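Ondard Community Ceramics Studio
Progress report to the Sikder Fund
Glaze Library and Tableware Project, first half of year two
Prepared by Bernice Osei, project lead
9 June 2022

Where we are

We are past the halfway point of the project and I am delighted with how it is going. When we wrote to you in December we had a leaking kiln shed, a long list of glaze recipes with no test tiles to go with them, and a waiting list for the evening classes that had stopped being funny. The shed is dry now, the tiles are coming out of the kiln every week, and we opened a second evening group in the spring.

Since the grant began we have fired 2,330 test tiles. Of those, 1,183 are good enough to go in the library, meaning they are labeled front and back, the recipe is written down in full, and somebody other than the person who mixed it has been able to get the same result. The rest are not wasted. A lot of them are first tries, and Vilja Oksanen has kept the more interesting failures in a drawer that the students love to go through (there is a blistered green in there that people keep asking for on purpose).

The glaze library

The library was the main thing you funded, so I will take it first. Vilja has led this from the start and has been wonderfully stubborn about the paperwork. Each tile carries a number pressed into the clay before the first firing, and that number ties it to a card in the cabinet and to a line in the shared spreadsheet. Last year we wrote the numbers in underglaze pencil, and too many of them vanished under runny glazes. Stamping takes longer but we have not lost a number since we switched.

The whites and the blues are finished. The greens are nearly there, with the copper ones still to be repeated on the darker clay. The pinks have been the surprise of the year. We had expected them to be a small group, a handful of recipes for people who wanted them, and they have grown into the busiest section we have. Chrome and tin together give a pink that is lovely when it works and gray when it doesn't, and the gap between the two can be a very small change in how thickly the glaze goes on. Aatos Saarinen spent most of the winter on this. He dipped the same shape over and over for different counts, wrote down the thickness each time, and now has a chart on the wall by the buckets that the beginners can follow.
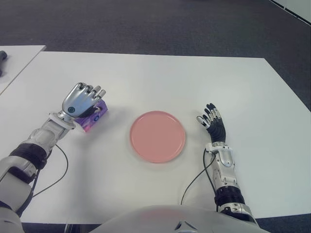
The tableware sets

The second part of the project is the plain tableware that students make and then give to local kitchens. We promised a simple range that a person could learn to make well inside one term: a plate, a bowl and a cup. The bowl and the cup went smoothly. The plate took us three rounds of redesign, and I want to be open about why, as it used more clay and more kiln space than we budgeted for.

Plates warp. Anyone who has made them will tell you so, and we knew it going in, but our first design was too wide for how thin we wanted it, and the middle kept lifting in the second firing. Heikki Ahonen, who teaches the evening group, brought the width down and left a little more clay under the rim. He also had everyone dry their plates between two boards, and turn them each day. Losses dropped right away. We have now finished 329 pieces in the range that passed our checks, counting all three shapes, and 227 of them have already gone out to kitchens. The others are on the shelves waiting to be matched into sets.

Matching is slower than making. Two plates dipped from one bucket on one afternoon can come out as different pinks if one sat near the top of the kiln. Our rule at first was that a set had to match, and the shelves filled up with orphans. In the spring we changed the rule so that a set has to look good together, which is a much happier rule to work to, and the kitchens have told us they like the mixed sets better. One cook asked if she could have more of the salmon color next time, please, and fewer of the blue!

How we check a piece

Every piece gets the same checks before it leaves the building. It has to sit flat without rocking. It has to ring when tapped, and the foot has to be smooth enough that it won't scratch a table. We look over the glaze under a strong light for pinholes and for bare spots, chiefly where the rim turns up from the flat, as glaze likes to pull away from that line. We fill bowls and cups with water and leave them overnight on newspaper.
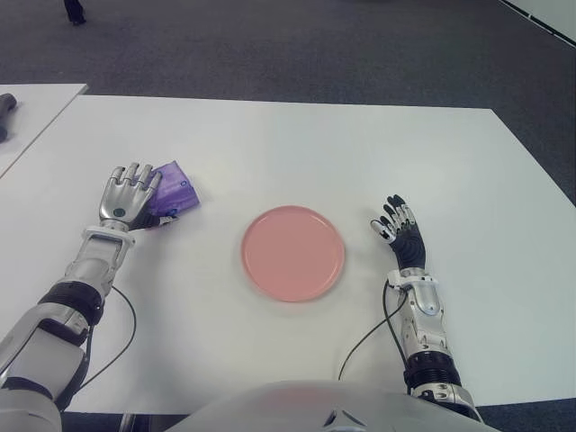
Pieces that will be used for food are glazed only from a short list of recipes. Vilja drew up the list and we have kept it tight. A sample from each recipe on it goes away to an outside lab for leach testing, and we don't put a glaze on the list until we have the result in hand. Two recipes came back with numbers we did not like, and both were pulled the same day. They are still in the library, with a red dot on the card, for people making tiles and wall pieces.

Teaching

Both evening groups are full. The first is a mix of returning students and people who had never touched clay, and Heikki has started pairing them up for the glazing weeks. The second group is mostly beginners. They began with pinch pots, moved on to slabs, and were making plates over a mold by week five, which is earlier than we had dared to plan for.

The part I enjoy most is watching people use the library. A student comes in with a color in mind, pulls out a drawer, holds a tile against their bowl and goes off to the buckets with a number. A year ago that conversation took Vilja half an hour and a good deal of guessing. It also means that students ask better questions. I have heard people in their first term arguing about cooling speed.

We ran four open days as well. The best attended was the one where we opened the kiln with everyone standing there, and I would like to do that again in the fall if the weather helps.

Equipment and building

The kiln shed roof has been replaced and the vent now runs out through the back wall. The new controller, a Plokia, was fitted soon after. It lets us set a slow cool, and several of the matte glazes depend on it. It had a faulty probe at first, which cost us two firings before Teemu Hämäläinen traced it. The probe was replaced under warranty.

We bought the second slab roller from Finditz as planned. The delivery was late and one of the legs was bent, but they sent a new leg without any fuss and the roller itself is a joy to use. The old one has moved to the back room for terracotta only, so we no longer get red specks in the white clay.

The sieves need replacing sooner than we thought. The fine mesh tears at the edge after heavy use, and pink glazes in particular have to be sieved twice. We can cover this from the small tools line.

Money

We are close to budget overall. Clay is over, for the reasons given under the plates. Electricity is over too, as firing costs went up in the winter. Lab testing came in under, and so did printing. Teemu has sent the full sheet separately, with receipts. I would like to ask for your agreement to move the unspent printing money into clay, which would cover most of the gap. The remainder we can meet from class fees.

What we want to do next

The first job is to finish the greens and start on the browns. Aatos is keen to try local clay dug from the riverbank as a glaze ingredient, and I have said yes as long as it stays off the food list until it has been tested properly.

We also want to put the library online. The spreadsheet is in good shape, but each tile needs a decent photograph under the same light, and that is a lot of tiles. Teemu is looking at a fixed light box so that students can take a turn at it without the colors drifting between one session and the next. The pinks will be hard. They look orange under the lamps we have now, and close to beige by the window.

For the tableware, the plan is to keep to the three shapes and resist adding a fourth. There is a strong campaign for a serving dish — mostly from Heikki — and we will look at it again once the shelves are clear.

You are very welcome to visit. The next glaze kiln with plates in it will be packed as soon as the evening groups finish their dipping, and if you let me know which days suit you I will try to line up the opening with your trip.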